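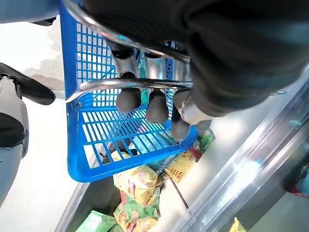
Shopping basket with the chrome handle.

Search this blog
Search

Casting slip notes: the small lantern mold
Posted in September by Eulalia Navarrete

The lantern mold is a three-piece Grenilow, bought secondhand, with one chipped key on the base section. It makes a tapered lantern with a domed top and a row of small raised circles that are meant to be cut out after casting, so that light shows through. I have now run four batches of castings from it. The first two were poor. The third was usable and the fourth is what I intend to keep doing, so the settings are written down here before I lose the sheet of paper they are on.

Slip

I use Tang white casting slip, low fire. It comes in a box with a plastic liner and it does not pour well straight from the liner. For the first batch I thinned it with water until it looked right. Looking right is a bad test. The castings came out of the mold late, shrank too much at the base, and two of them split along the seam while drying.

For the later batches I measured. Fill a one-liter pitcher exactly to the line, subtract the weight of the pitcher, and write down what is left. My slip now reads 1783 grams for the liter. The first batch was well below that. I did not record the number at the time, so I can't say how far below.

Weight alone does not tell you how the slip flows. A heavy slip can pour easily if there is enough deflocculant in it, and a light slip can be thick if there is too little. I time a small cup draining through a hole in the bottom, always the same cup and always a full one. If the weight is right and the drain is slow, I add deflocculant a few drops at a time, stir for several minutes, and test again. Do not add it by the spoonful. Too much will make the slip set up in a rubbery layer at the mold wall, and there is no good way to take it back out.

Stir slowly. A drill mixer at high speed pulls air down into the bucket and the air shows up later as pinholes on the dome. I mix on the lowest setting, let the bucket stand overnight with the lid on, then stir by hand with a flat stick and strain through a kitchen sieve.

Pouring and draining

The mold should be dry and at room temperature. A damp mold casts slowly and unevenly. Mine sits on a wire rack between uses, strapped shut with two wide rubber bands so the pieces do not warp apart.

I pour in one steady stream down the center of the opening. If the stream hits the wall it leaves a hard spot, and on this shape the hard spot lands on the shoulder, where glaze makes it more obvious. Top up the reservoir as the level drops. Nineteen minutes gives a wall that is thick enough to cut and still lets the lantern feel light. On damp days I allow three or four more.

Drain over a bucket with the mold tilted a little, then turn it fully over and leave it on two sticks. Turning it all the way over at once makes the slip glug, and the suction can pull a soft wall inward. I lost one that way in the second batch. Trim the spare when it no longer sticks to the knife, and open the mold about when the edge of the casting has pulled slightly away from the plaster.

The chipped key leaves a small step at the base seam. I scrape it flat with a metal rib while the clay is leather hard. Sanding it later works but makes dust, and the dust needs a proper mask.

Cutting the circles

The raised circles are guides. The hole cutter I use is a thin brass tube, sharpened on the inside edge, and it goes in with a slow twist. Timing matters more than the tool. Too soft and the wall bends in around the tube. Too dry and the back of the hole chips away in flakes.

I cut every second hole on the first pass, go round again for the others, then leave the lantern alone for an hour. Burrs on the inside come off more cleanly after that hour. The outside edges get one wipe with a barely wet sponge. More than one wipe rounds them over and the lantern looks melted after glazing.

Bisque

The kiln is an old manual one with a Drilance controller added. The controller is plain but it holds a rate. My program starts at 149 degrees Fahrenheit per hour until the water is out, with the lid propped and the peep holes open, then goes faster to cone 04. The lanterns stand upright on their own bases. I do not stack them. The cut walls are weaker than they look and one of the early ones sagged into an oval under the weight of a small saucer.

Before glazing, each piece gets wiped with a damp sponge and left to dry overnight. I skipped this once and got crawling around three of the holes, where the dust had collected.

Glaze

I tried two glazes from the Helgate range, a clear and a pale green. The clear is easy. The green is better looking and much less forgiving - it breaks to white on the edges of the holes if it goes on thin, and it fills the holes completely if it goes on thick.

Two brushed coats, the second at right angles to the first, gave a wall with some streaks. Three coats gave an even color. For the holes, I let the last coat dry until it is dull and then run a dry wooden skewer through each one. The base ring is waxed beforehand. The inside is left unglazed apart from a thin coat of clear near the opening, where fingers go when the bulb is changed.

The glaze firing is cone 06, with a slow last hour and no hold. With a ten-minute hold the green ran enough to collect in a lip at the foot. It did not reach the shelf, but it was closer than I like.

Wiring

Each lantern takes a clip-in cord with a small LED bulb. The bulb is a 3000 K one, which suits the green. A cooler bulb turned the glaze gray and a warmer one made it look dirty. The cord hole is at the back of the base and it must be cut larger than the clip, as the clay shrinks and the clip does not. I cut the first batch to the exact size of the clip and had to open up every hole with a diamond bit.

The finished lantern, without the cord, weighs a good deal more than I guessed from handling the greenware, mostly because of the base. A thinner base would help, but the mold pools slip there and I have not found a drain angle that fixes it.

Still open

The seam line shows faintly through the clear glaze even when it can't be felt before firing. I think this is a difference in how the particles lie along the seam. Compressing it with a rib at leather hard reduced it on two pieces out of four, so I will do the same on all of the next batch and compare. I also want to try the green sprayed. The next bisque load goes in on Monday, and the test tiles for the sprayed version are going on the bottom shelf.

Recent posts
Drying plaster molds without a fan
Brass hole cutters, and how to sharpen them
Replacing an element in a front-loading kiln
Why the white slip went yellow
Storing half a box of slip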